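## 4. Setting up your first clause library in Kullier

Right, you've got your login and you've survived the welcome email, so let's get some clauses in. I set this up for our own contracts team in February and made most of the mistakes already (sorry, Cosmin), so I'll flag them as we go.

You'll need admin rights for this section. If the **Library** tab is greyed out, you haven't got them, and you'll want to ask Sheena Forsyth before going any further.

1. Open **Library > New library** and give it a name your colleagues will recognise. Mine was called "Test 2" for weeks and people kept deleting things from it.
2. Pick the governing law. You can have several in one library, but I'd start with one.
3. Under **Source**, choose either *Upload* or *Connect*. Upload is for a folder of Word files. Connect is for Filtport, if that's where your signed agreements live.
4. Untick **Include drafts**. Please untick it! It's on by default, and the first time round I pulled in 3608 documents, most of them half-finished NDAs.
5. Press **Scan** and go and make a tea. Ours took 23 minutes.

> **Note:** Scanned PDFs need to have been through text recognition first. Kullier will skip the ones that haven't, and it only tells you in the log, right at the bottom.

### 4.1 Sorting out the duplicates

Once the scan has finished you'll see a list of suggested clauses. We had 688, which sounds alarming, but a good chunk were the same confidentiality wording with a different comma.

1. Sort by **Similarity**, highest first.
2. Open the top group and read the clauses side by side. Differences are shown in bold.
3. Choose the one you want as your standard and press **Keep as lead**.
4. Mark the others as *Variant* or *Retire*. A variant stays searchable, a retired clause doesn't.

> **Caution:** Don't use **Merge all** on limitation of liability clauses. It treats a cap of one year's fees and a cap of two years' fees as near enough the same thing, and your finance director won't.

If you're unsure about a clause, leave it as *Pending*. Florin Mihăilă left over 60 of ours pending and went through them with the partners later, which worked fine.
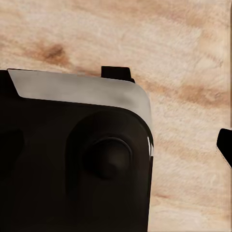
### 4.2 Giving people access

1. Go to **Library > People** and add your reviewers first, then everyone else.
2. Set reviewers to *Edit and approve*. Set the rest to *Use only*, and I mean everyone, including the very senior person who'd like to tweak things.
3. Switch on **Notify on change** for the reviewers. Daily digest is plenty, the instant alerts will drive you up the wall.
4. Log in as an ordinary user (or borrow one) and try dropping a clause into a blank agreement. If the numbering goes funny, your template is using manual numbers, so have a look at section 6 before you invite anybody.

> **Note:** Moving over from Andent? Your old approval history comes across as a read-only attachment on each clause. You can't search inside it, so keep your Andent export somewhere safe.

Changes to a lead clause only affect new agreements. Anything already drafted keeps the old wording until someone opens it and presses **Refresh clauses**.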